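Home | Notebook | Builds | Parts | Contact

Last updated October 18, 2024

Casterstead bench notes: Jodeck finger fault

Great fault today, the kind you learn from! On run 30 the Jodeck gripper stopped reporting finger position partway through a close. The log froze at 842 and stayed there while the motor kept pulling. Tripped the cutoff by hand, 2 seconds late. Fingers fine, cable jacket chewed.
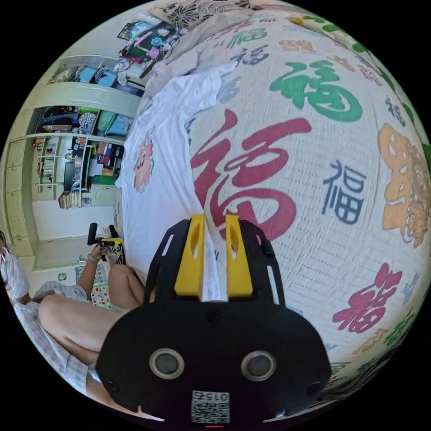
Why didn't the software limit catch it? It reads the same encoder that froze, so as far as it knew the fingers had never moved.

Same blind spot we logged on Inska in January. Adding a separate current limit tonight - trip at 20 percent over normal closing load. Flores cable clips go on first. Really keen to see this one work.

2 comments | 20 shares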